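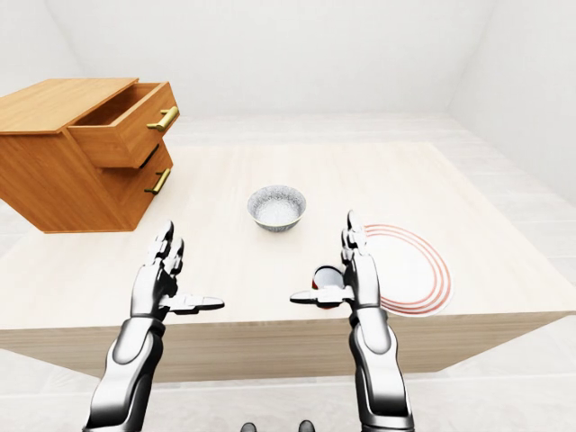

实验记录 / 仿真 / 双手操作

2024年8月26日

接着上次没弄完的:Trarngate场景里左手抓碗、右手待命这一段,控制和规划两边对不上时间。上午先不动规划器,把日志翻了一遍。

现象还是老样子。规划器Barkotari给出左臂轨迹以后,手指闭合的指令比腕部到位早发。慢速时看不出来,把速度比例调回1,碗沿就会被食指顶一下,碗在桌上转一个角度,后面的抬升姿态就偏了。原来以为是接触参数的问题,六月那次调摩擦系数也是冲着这个去的。现在看摩擦基本无辜,当时改的值先留着,不回退。

日志里每条指令有两个时间戳,一个是规划器写的,一个是执行端收到的。把两列相减画出来,手臂通道很平,手指通道有一批点明显偏负。负值说不通,收到的时间不可能早于发出的时间。查下来是手指通道的时间戳用了墙钟,手臂通道用仿真时钟。仿真跑得比实时慢的时候,两边就越拉越开。

改动:
1. 执行端统一读仿真时钟,墙钟只留在性能日志里。
2. 手指闭合改成事件触发,腕部位置误差和速度都低于阈值才放行。
3. 等待超时设为700毫秒,按仿真时间算,超时就中止本段并写明原因,不再硬往下走。

改完以后用固定种子重放同一段,食指顶碗沿的情况没有再出现。只是固定种子,说明不了太多,随机场景要另外跑。

关于抓法。目前左手抓碗用的是勾沿:手指从碗口伸进去贴内壁,掌侧托住外面。好处是对碗的外形不太挑,坏处是碗里有东西就不能用。资产库里有盛了饭的碗,抽到那个的时候规划器照样选勾沿,手指直接扎进米里。米粒那一堆在碰撞层里是一整块静态网格,所以结果是手指被弹开,报一个莫名其妙的穿透错误。这个要在任务描述里加一个字段,标明容器是空的还是有内容物,有内容物的一律走外侧夹持。字段名先叫filled,布尔值,以后要分液体固体再说。

外侧夹持的候选姿态生成还没写完,只有拇指对食指中指的版本。对小碗来说拇指尖太靠下,会先擦到桌面。试过把腕部整体抬高,逆解有一部分落到关节限位附近,不好看也不稳。先搁着。
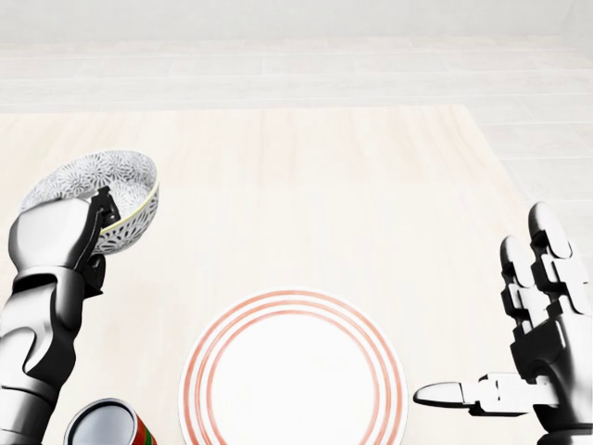 手指闭合改成事件触发以后,还需要保留规划器里的时间参数吗?

需要保留。时间参数仍然决定手臂轨迹的速度曲线,只是不再用来决定手指什么时候动。两边的分工写进了接口说明,后面谁改规划器都按这个来。

下午看感知。Karkby输出的物体位姿是从渲染图里估的,没有直接读仿真真值,这一点在Trarngate里是故意的,真值只给评测脚本用。盘子的姿态一直比较稳,中心偏差小,绕竖直轴的角度乱跳,盘子本来就是旋转对称的,跳就跳,规划那边把这个自由度放掉就行。之前没有放,结果右手每次更新都要重新解一遍腕部朝向,看起来像在抖。加了对称性标记之后,右手在待命姿态下安静多了。

罐子比较麻烦。罐身转到不同方向,标签露出来的部分不一样,Karkby有时把标签边缘当成物体边界,高度估短一截。再叠加左手遮挡,位姿会突然跳到手背后面去。处理办法比较土:
- 手进入物体包围盒投影范围以后,冻结该物体的位姿,直到手离开。
- 冻结期间如果规划器检测到接触,就用运动学链推位姿,不再信视觉。
- 解冻后的第一帧和冻结值差太多时丢掉,等下一帧。

冻结逻辑放在Karkby和Barkotari之间的桥接节点里,两边都不用改。缺点是桥接节点越来越胖,迟早要拆。

柜子。随机化脚本会换柜体和抽屉的开度,抽屉有时开着,有时合着。规划器拿到的柜子模型却是缓存的上一个场景,所以会出现往一个不存在的开口里放东西的规划。缓存键里只写了资产名,没写关节状态。补上关节状态以后命中率下降,每次重置多花630毫秒,主要是重建碰撞体。可以接受,批量跑的时候重置不是瓶颈。

另外发现错位摆放的抽屉会让碰撞体之间有初始重叠,物理引擎第一步就把它们推开,抽屉自己滑出一点。在重置后加了静置段,放20步空步再开始记录。静置段不进数据,否则训练时开头会多出一截无意义的不动。

手模型配置。Iwasaki那套配置文件里,左右手拇指的零位是镜像写的,可是关节轴方向没跟着镜像,所以左手拇指给正值是外展,右手给正值是内收。以前在遥操作映射里用一个负号补掉,规划器这边没有这个负号,于是右手拇指在合拢时方向反了。今天把负号从映射里拿走,改到配置文件里,两边用同一份。旧的录制数据要过一遍转换脚本,脚本放在tools目录下,跑之前先备份,转换两次会把符号又翻回来。脚本里应该加一个版本号检查,还没加。
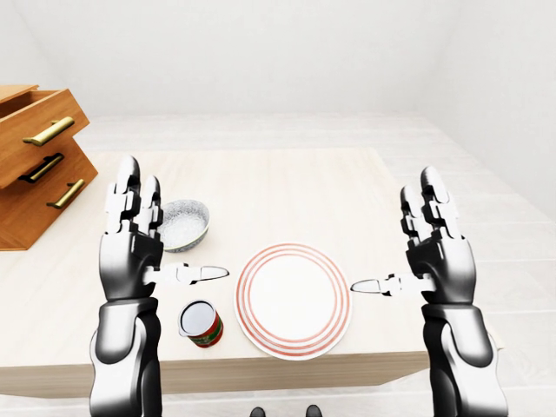

仿真截图:双手竖在桌边,拇指相对,盘子在中间,碗里盛着像饭的白粒

起始姿态也顺手定了。双手竖起、掌心相对、拇指朝内,这个姿态离各个候选抓取都不算远,逆解初值好给。问题是两个拇指都朝着桌子中间,两臂同时往前送的时候,自碰撞检查会在拇指尖附近卡住。现在的规则是一次只允许一只手进入中间区域,另一只停在外侧。双手协同的任务以后肯定要放开这条,到时候得换成带时间的碰撞检查,眼下先用互斥锁顶着。

锁的实现有个坑,记一下。左手拿到锁以后如果因为超时中止,锁没有释放,右手就一直等,看上去像程序死了。在中止分支里补了释放,又在外层加了看门狗,持锁超过900步强制释放并退回起始姿态。看门狗触发要算失败,评测脚本里已经加了对应的失败类别,和超时分开统计。

评测那边顺便清理了一下失败标签。以前凡是没放到位都叫place_fail,分不出是抓歪了还是放的时候松早了。现在按阶段切:接近、闭合、抬升、转移、放置,哪一段先越界就记在哪一段。老结果没有重新打标签,对比的时候别混在一起看。

没弄明白的:抬升阶段碗偶尔会向手掌一侧倾,碗口朝着人这边。看力的曲线没有突变,滑动也小,可能是掌侧支撑点选得偏高。也可能是腕部姿态插值走了远路,四元数符号没有统一。后一种好查,先查这个。

待办:
filled字段加到任务描述,连同读取端
转换脚本加版本号检查
外侧夹持补全候选姿态,小碗单独处理
四元数插值前统一符号
随机场景全量跑一遍,固定种子的结果不要往周报里写
桥接节点拆分,排在后面

分支还没合,桥接节点的参数文件有本地改动,拉代码前先暂存。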